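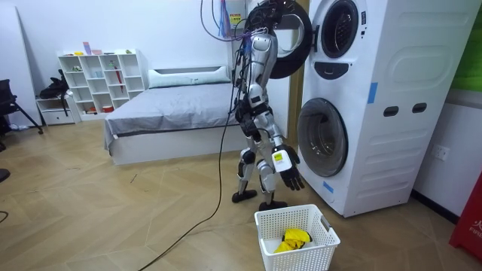

Gallery: Laundry Task Collection

Satora collects household examples for the Rastow learning system. The work on laundry began in September and is done in a furnished room with a bed, shelving and a stacked washer-dryer. The target for this task is 1,000 usable examples. On 14 March 2019 the count stood at 700.

Each example covers one short job, such as taking clothing out of the upper machine and putting it in the basket on the floor. An operator guides the robot through the motion, and the joint positions are saved along with the video.

Upper door open, lower door closed. The door positions are part of the task settings and are written in the log before recording starts.

White basket with one piece of yellow clothing in it. Single items come first in the collection plan. Mixed loads of 3 items follow.

Cables run to the upper back of the robot. Operators check the slack before each run and again after any change of position.

Bed and shelves at the back. The furniture stays in place for a full block of recordings, then 2 or more pieces are moved so the system does not learn a single layout.

Reviewers at Fornier label each recording as complete, partial or failed. Partial recordings are kept in a separate set.

More galleries: Kitchen, Bedding, Shelves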